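Can machines do the fiddly jobs yet? (home or small workshop)

Workshop and Home Forum > Tools and Machines > General

kbeyene
Posted 28 April 2022
I run a small repair shop, mostly lamps and door furniture. A rep from Nidik rang me to say that within a couple of years I'd have a machine doing the sorting and the small assembly. I said I'd believe it when it could pick a washer off a flat bench. Has anyone here seen one do a proper fiddly job, start to finish, with no one standing over it? I don't mean a car factory. I mean the sort of thing you'd hand to a Saturday lad.

wsumampouw
Depends what you call fiddly. We've had a single arm from Rornis at work since July. It takes blanks out of a tray and puts them in the press. 200 to a tray, and it will go through a tray without stopping if the tray is square to the stop. If the tray is crooked it sulks and someone has to go and straighten it. I wouldn't call it clever but it has freed up one person for most of the morning.

Berhanu_W
That's a tray feeder with a longer reach. Kiros is asking about bits lying loose on a bench.

wsumampouw
I know what he's asking. I was saying what ours does.

tiru_w
At home the answer is no, I think. I have a Bollis floor cleaner and it's fine on the hall. It can't do the stairs, and it eats the fringe on the rug. My mother's washing up still gets done by my mother. Folding would be the one I'd pay for. Every year somebody says folding is nearly there.

asnakech.g
I'd pay for folding as well. Pairing socks even more.

Berhanu_W
Cloth is a bad test, it's never the same shape twice. Metal parts ought to be much easier and they still aren't easy. The trouble is small flat things. A person slides a washer to the edge of the bench or gets a fingernail under it. A gripper with two stiff jaws has to come down at the right height and close on something a couple of millimetres thick. Too low and it hits the bench, too high and it closes on air.

kbeyene
So how do they get round that? A magnet?

Berhanu_W
Magnets if it's steel, suction if it's flat and clean. Or you put everything in a holder so that it's stood up ready. But then somebody has to load the holder, so you've moved the job along the bench and not got rid of it.

asnakech.g
I don't agree that it's only moving the job. Loading a holder once for a long run is a different thing from handling every part. My brother-in-law's place did 1503 brackets last month off holders loaded by one man before tea break.

Berhanu_W
For a long run of the same bracket, yes. Kiros does lamps. He might have one of each.

kbeyene
I do have one of each, most days.

wsumampouw
Two arms is where I'd look, for what it's worth. One holds, the other works. With ours you need a clamp for anything that has to be held still, and the clamp costs you all the time you saved. These are the sort I mean, a pair on one rail with small metal parts on the table between them.

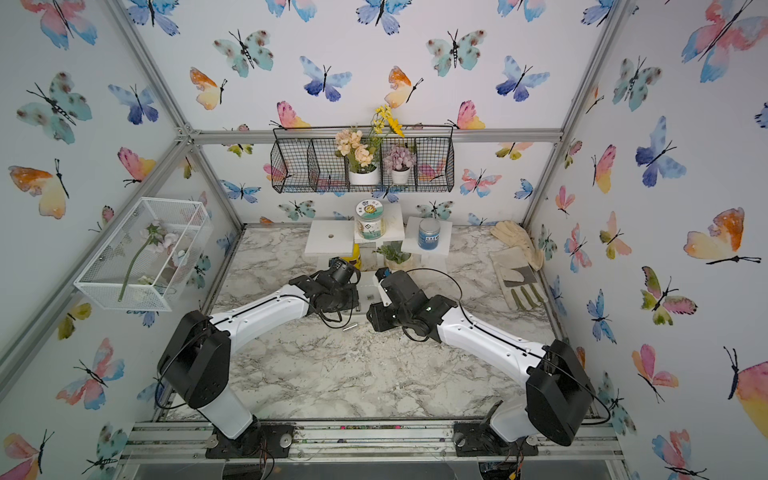
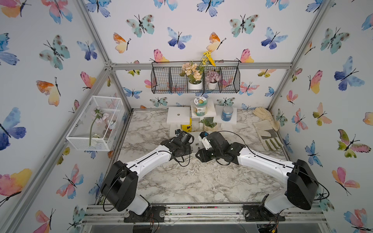

tiru_w
Two hands makes sense. I can't open a jar with one either.

Berhanu_W
Two arms also means two lots of things to go wrong, and they have to keep out of each other's way. I've watched a pair at a trade day and it was slow. A lad would have done three while it did one. Fair play, it didn't drop any.

asnakech.g
Slow doesn't matter if it's running while you're at home in bed.

Berhanu_W
It matters if it stops ten minutes after you've locked up.

kbeyene
What would I be looking at for cost? The Nidik man wouldn't say over the phone.

wsumampouw
I can't tell you for two. We pay Bogale 1325 a quarter for looking after ours, and that doesn't include the arm. The call-outs are in with it. For a shop your size I'd ask for a trial with your own parts, in whatever state they come in. Don't let them bring their own.

tiru_w
And ask who sets it up again when you change the job. That's what caught my cousin out. The machine was all right but it took her half a day each time.

kbeyene
Good points, both. I'll ring him back and say he can come if he'll try it on a box of mixed screws and a lamp holder. If he turns up I'll post how it went.

Berhanu_W
Put a few washers in the box.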